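The Quiet Art of Handing Things Over

Most of us learn to delegate badly before we learn to do it well, and I was slower than most. My first team was at Bivow, a small firm that made booking software for ferry companies, and I was given charge of seven people on the strength of having been there longest. I had no training and a great deal of enthusiasm. For the best part of a year I handed out work in the morning and then, somewhere near four in the afternoon, took it all back again.

I thought I was being kind, you see. If somebody looked tired, I'd finish their report. If a customer was cross, I'd ring them myself (and rather enjoy it, which ought to have told me something). My team went home on time and I went home at nine, feeling noble, and I couldn't for the life of me understand why they seemed so fed up.
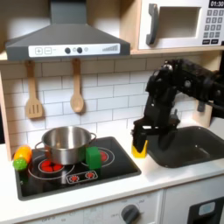

The answer came over a plate of sandwiches, when one of them asked me, very gently, whether I had disliked her last piece of work. I hadn't disliked it at all. I had simply rewritten it out of habit, down to the commas, and sent it off without telling her. She had found out when the customer replied. I can still feel my ears going red, all these years later.

So I began asking a different question when I gave a job away. Instead of "Can you do this for me?", I'd ask what the person would need from me in order to keep it to the end. Sometimes it was a password, sometimes a bit of money, and quite often it was a promise that I wouldn't pop up at their elbow halfway through. I broke that last promise more than once, I'm afraid, but they got better at reminding me.

Later I moved to Grenex, where things were done on a much grander scale. We had a customer list of 2187 names and a manager's handbook so heavy that people used it to prop open the window in October. It had a long chapter on authority and hardly a page on trust. The best supervisor in the building had, as far as I know, never opened it. She ran the Zikau account with two assistants, and when visitors came she would introduce the assistants first, let them do the talking, and sit there nodding with her tea going cold.
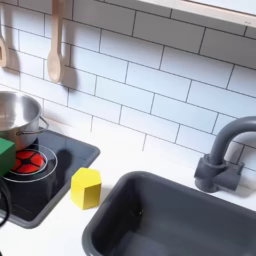
I once asked her what happened when they got something wrong in front of a client. She said they put it right in front of the client too, and that she had lost far more business over the years by interrupting. I wrote that on the back of an envelope and kept it in my purse until it fell to bits.

There's a harder side to all this, of course. Some people really don't want the extra weight, and it's no kindness to press it on them. I worked on a project called Szilágyi with a lovely, careful man who turned down every promotion he was offered, and I spent two years trying to talk him round before I noticed how happy he was. He knew his own job inside out and wanted to be left in peace to do it. I do wish I'd listened sooner, and I told him so at his leaving do, over a rather dry fruit cake.

If you've just been given a team of your own, I'd suggest picking one task you love and giving it away this month. Make it a proper one, with a bit of glory attached! Then find yourself something to do in another room, and if they come and knock, put the kettle on and ask them what they think they ought to do.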